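Our living room gets cleaned in October whether it wants it or not, and the big job is always the sofa. I bought it secondhand from a shop called Caruso when we moved to Sidthorpe, and I fell for the color before I'd thought about what cream leather does in a house where people eat toast on it. Well, it's held up! I've picked up a few habits along the way (some of them from ruining things), so I'm putting them all down in one place.

## Get the crumbs out first

Don't start with a wet cloth. I did that for a whole year and all I was doing was making crumb paste and pushing it down into the stitching. Pull the pillows off, then go over everything with the vacuum and the soft brush attachment, top to bottom. Headrests, backrest, seat, arms, in that order, so whatever falls lands on a part you haven't done yet.

If your sofa is quilted or tufted, the dips are where the dirt lives. A dry paintbrush, the one-inch kind you'd use on window trim, gets right into a button dimple and flicks the dust out. My friend Uzma Arain uses a makeup brush and swears it's better. I tried one and it was too floppy for me, but she has a lighter hand than I do.

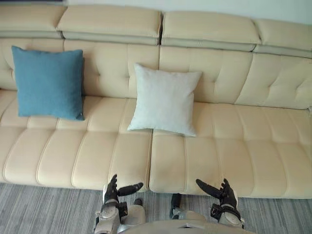 The gaps between the headrests are worth a minute of your time too. I wrap a thin microfiber cloth over a butter knife (a dull one, please) and slide it down slowly with no pressure at all. You want the cloth doing the work. If you feel the knife through it, fold the cloth over once more.

Then the wiping. Lukewarm water, a tiny drop of mild soap, and a cloth wrung out until you can't get another drip from it. Work on one panel at a time and dry it right away with a second cloth. Always try a hidden spot first, and if your sofa came with a care card, believe the card over me. I stay away from vinegar, baby wipes and anything that smells like lemons. The baby wipes left a dull patch on my last couch that never came back, and I'm still a little sore about it.

Conditioner goes on about twice a year for me — a thin coat, rubbed in with small circles, and then I leave it alone for the evening. The one I've been buying is Clekard, mostly on account of the wide jar that I can get my whole cloth into. Put it on too thick and it sits in the seams and turns gummy, and then you're back with the paintbrush trying to dig it out.

## Now the floor 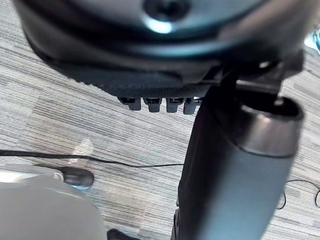
*1,432 words in the full living room series • this part is the short one*

Carpet with lots of mixed grays and beiges in it is the most forgiving thing I know and also the sneakiest. It hides everything! You can go ages thinking it's clean. So I don't go by how it looks, I go by the calendar, and I do the slow version before anybody's allowed to put their feet up.

Slow means slow. Push the vacuum forward, drag it back over the same strip, and take your time on the drag. Then turn and go across the other way. Laurențiu Pîrvu, who lives downstairs from us and used to clean offices, taught me the crossing part, and I was amazed at how much more came up on the second pass.

A few more carpet things while I'm here:

- Run a rubber squeegee over the carpet before you vacuum. Hair rolls up into little ropes.
- Blot spills with a plain white cloth. A printed one can leave its color behind.
- For dents from furniture feet, leave an ice cube in the dent until it melts, blot it, and fluff the pile with a fork. Test a corner first if you're not sure what your carpet's made of.
- Keep the crevice tool where you can reach it. Mine used to live in a closet behind the ironing board and so the edges never got done.

## Putting the pillows back

I used to line mine up like soldiers and they looked stiff. These days I put a color at either side and something pale between them, a bit off center, and I stop fiddling after that. Teal on cream makes me happy every time I walk in.

Before they go back, give each one a good smack on all four sides and let it sit a minute. If the covers come off, check the tag before you wash them. Mine go in cold, inside out and zipped, and I hang them up damp. The 18-inch inserts I got from Turlow were a touch small for the covers, so I went up a size and the corners filled out nicely.
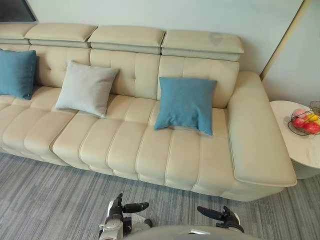

Swap them around now and then, too. Leather that's always under a pillow doesn't get the same light as the rest, and on a pale sofa you might notice it eventually. I trade the left and right ones whenever I vacuum and give the middle one a turn.

Same goes for where you sit. We all have our spot, and on a sofa with puffy seat sections your spot will go flat before the others do. I move down one place every few weeks (my husband won't, and his end shows it). If a section has gone a bit pancake, pat it from the sides toward the middle with flat hands for a minute or two. It's good exercise.

And the flat armrest gets a wipe every single night, 3 seconds with a dry cloth. That's where the mugs go in our house, coasters or no coasters.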